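How to Appeal a Refused Records Request to Your City or County

By Mudassar Talpur
Last revised February 2005

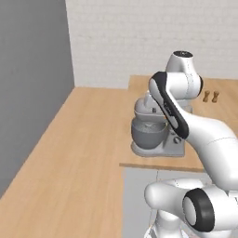

Wooden counter along a gray wall and a white brick wall.

You asked a public office for a record and the office said no, or said nothing. Most open records laws give you a way to challenge that. The steps below cover the administrative appeal, meaning the one you file with the agency or with a reviewing officer before anyone goes near a court. The details differ from state to state, so read your own statute alongside this page. The city used in the samples is Studcombe, where I have filed most of my own requests.

Before you start

Gather the following:

Your original request, with the date you sent it
Any receipt, fax confirmation or returned mail card
The agency's reply, if there was one
The text of the records law and any local rule adopted under it
Notes of phone calls, with the name of the person you spoke to

If you made the request by phone or in person and have nothing in writing, stop and send it again in writing. Many laws allow oral requests, but an appeal without a paper record rarely goes far. You lose a few days and gain a clean start date.

Step 1. Work out what kind of refusal you have

A written denial names an exemption, or should. Look for a section number. If the letter says only that the record is "confidential" or "not available," make a note of it. A denial that cites no law is often enough to win an appeal by itself.

A partial denial gives you some pages with parts blacked out, or some records and not others. Appeal only the parts held back.

No reply counts as a denial in many states once the response period has run. In others you have to write and ask for a decision first. Check the section headed "time for response" or something close to it.

A fee demand can be a denial in practice. Studcombe once quoted me $417 for copies of a street paving contract. The ordinance allowed the cost of paper and nothing else, and the final bill was $18.

"No such record exists" is different. An agency does not have to create a record for you. You can still ask what search was made, and you can appeal on the ground that the search was too narrow.

Step 2. Count the days

Find two numbers in the law: how long the agency has to answer, and how long you have to appeal. Then find out whether they are calendar days or business days, and whether the clock starts when a letter is mailed or when it arrives. Write the last day on a calendar.

Do this even if you are still talking to the clerk. Friendly talks do not stop the clock in most places. I missed a deadline in January by waiting on a promised call and had to file the whole request again.

Step 3. Find out who hears the appeal

It may be the head of the agency, the city attorney, a county hearing officer or a state records office. The denial letter is usually required to tell you. If it doesn't, call the clerk and ask, "Who decides appeals under the open records law, and at what address?" Follow up with a short letter confirming what you were told.

Do not send the appeal to the person who signed the denial unless the law says to. A copy to that person is fine.

Step 4. Read the exemption

Go to the section the agency cited and read all of it, including the definitions. Exemptions tend to have limits of their own. Some questions to take with you:

Does it cover the whole record, or only certain information in it?
Does it say the agency "shall" withhold or "may" withhold?
Does it end at some point, such as when a bid is awarded or a case is closed?
Does the law require the agency to black out the exempt part and release the rest?

The bid exemption is a common one. Suppose you asked for the proposals in a trash hauling contract and were told they are exempt. If the contract has since gone to Primetti and the losing bidder, Mundonar, has been notified, the exemption may have run out. Prices in an awarded public contract are open in most states. Formulas and customer lists may still be withheld as trade secrets.

Step 5. Write the appeal

One page is plenty. Put the facts first and the argument second. Leave out your opinion of the agency and your reasons for wanting the record, unless the law makes your purpose part of the test.

A sample:

I appeal the denial of my request for records under the open records law. On (date) I asked the City of Studcombe for all proposals received for the residential trash contract. On (date) the City denied the request, citing section 13 of the city records ordinance.

Section 13 protects proposals only until a contract is awarded. The contract has been awarded. If any part of the proposals is still exempt, the law requires the City to remove that part and release the remainder.

I ask that the denial be reversed and that the records be provided. If the denial is upheld, please state the legal basis in writing for each record or portion withheld.

Sign it, and give a mailing address and a daytime phone number. Attach your request and the denial. Mark them A and B.

Step 6. File it so you can prove it

Certified mail with a return receipt works everywhere. Hand delivery works if the clerk will stamp your copy, so bring two. Fax is accepted in some places and not others. E-mail is still doubtful; use it only if the law or the agency's rule says an appeal may be filed that way, and print a copy with the date showing.

Step 7. While you wait

The agency may call and offer part of what you asked for. You can accept it without giving up the rest, but say so in writing: "I accept these records in partial response and do not withdraw my appeal."

Narrowing the request is sometimes worth it. In the Lâm Street drainage matter I cut my request from five years of inspection reports to one year and had 17 pages within a week. I asked for the other four years afterward in separate requests.

Step 8. Read the decision

If you win, the decision should give a date for release. Call the day after that date if nothing has come. If you lose, look for the paragraph on further review. It will name a court or a state office, and a new deadline, often a short one. Start again at Step 2 with that date.

This is the point to talk to a lawyer, or to a press association or legal aid office if you can't pay for one. Ask whether the law awards attorney fees to a requester who wins.

Common mistakes

Appealing before the response period is over. The appeal gets thrown out as early.
Adding new records to the appeal that were not in the first request. Send a new request for those.
Asking questions instead of asking for records. "Why was the road closed?" is not a records request. "All memos and work orders on the closing of the road" is.
Sending your only copy of anything.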